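Materials and Surfaces, Unit 4
Handout: Edge-glued panels as work surfaces
Tue 1 April

Read before the bench session. Bring the panel record sheet from Unit 3.

4.1 Terms

A strip is one length of solid wood, planed on four sides. A panel is a set of strips glued edge to edge. The glue line is the joint between two strips. Face grain is the surface you see from above; edge grain is the narrow side. End grain shows at the two short ends and takes up moisture much faster than either of the others.

Panels are sold under many names (board, slab, top, blank). In this course "board" means a panel that has been cut to final size and had its edges finished.

4.2 Why strips

A single wide plank cups as it dries. The growth rings on the bark side shrink more than those on the heart side, and the plank curves away from the heart. Narrow strips each cup by a small amount, and the glue lines hold them in a common plane. The panel still moves across its width with the seasons. Movement along the grain is small enough to ignore at the sizes used here.

Measure width at the same 2 points each time, marked in pencil on the underside. The reference panel in the Redau room is 630 mm wide at the December reading. Work out its change from your own reading and enter it in column C.

4.3 Color

Strips in one panel seldom match. Sapwood is paler than heartwood, and two strips from the same log can differ. Color banding says nothing about strength or flatness. It does matter for two practical reasons:

Contrast – pale objects are harder to pick out on a pale strip. Saturated colors read well on any of the usual light woods.

Alignment – bands running the full length of a board give a ready visual line for setting it square to a bench or table.

4.4 Surface preparation

Scrape off dried glue before sanding. Sand with the grain, starting at 60 grit and finishing at 200. Remove dust with a dry cloth. Ease or bevel the long edges; a sharp corner bruises easily. If a finish is used, coat both faces equally. A board sealed on one face only will bow.

4.5 Laying a board on a perforated table

A perforated metal table gives support between the holes and lets air reach the underside. Check for raised bolt heads and burrs before setting the board down. A board that rocks is either warped or sitting on debris; clean the table first, then test again with a straightedge – diagonally as well as across. Leave a margin of table visible on all sides so the position can be read against the rows of holes. 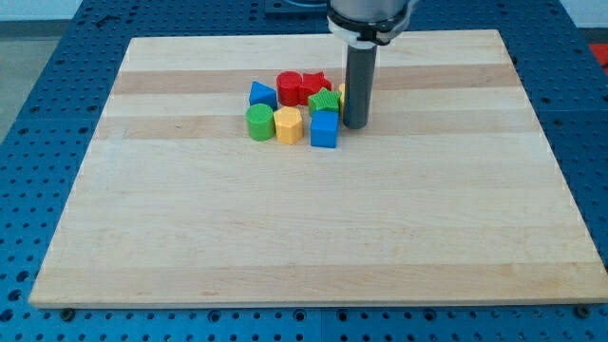 Fig. 4.1. Light wooden strip board on a blue perforated table, with plastic shape-sorter blocks. Note the darker tan bands and the beveled front edge.

4.6 Small objects on the surface

Blocks with flat faces stay where they are put on a level board. Cylinders are stable on end and will roll when laid on their sides if the surface slopes. Ridged or textured plastic can leave fine marks on an unfinished face, mostly when dragged across the grain. Lift blocks to move them.

4.7 Bench task

Use one panel from the Khattak rack. Record the number of strips, the width at both marks, and the position of any dark bands, measured from the front edge. Sketch the end grain of three neighboring strips and show the ring direction in each. Sheets go in the Tusex tray.

Reading: Drirkness course pack, section on wood movement, tables included.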